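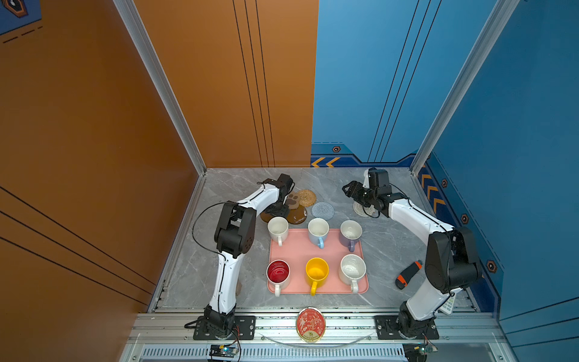 Coaster and mug task on the two-arm cell, both grippers at the coasters.

Recording demonstrations for the coaster and mug task

Applies to the Trurby cell with the Drostano recorder. A full set is 162 accepted episodes. Read the calibration page first if either arm has been unbolted from the rail.

1. Lay out the objects

Place the tray in the centre of the table with six mugs in two rows of three, handles towards the front rail. Spread the coasters along the back. Keep at least one apart from the group, on the right, so that the right arm gets single picks as well as cluttered ones. Mix materials: knitted, woven and rattan coasters fold and slip differently under the fingers.

2. Start the recorder

Open a new session and enter the layout number. Check that the overhead and wrist views are both live. Frames dropped from either view will fail the episode at export.

3. Record

Move both arms to the start pose and wait 2 seconds before the first motion. Pick one coaster, set it down on clear tabletop, then place a mug on it. Return to the start pose and stop the recording. Do not pause mid-grasp - the policy learns the pause.

If a coaster slips, regrasp once and carry on. Tag the episode "recovery". After a second slip, discard it.

4. Change the layout

After 15 accepted episodes, shuffle the coasters and swap mugs between rows. Change the colour order too, or the model will tie a mug to its slot in the tray.

5. Review and export

Play back each episode at double speed. Reject any where an arm blocks the overhead view of the grasp. Export in Fekete format; older Boltance files need converting before they can be merged.

Last revised Friday, April 4, 2025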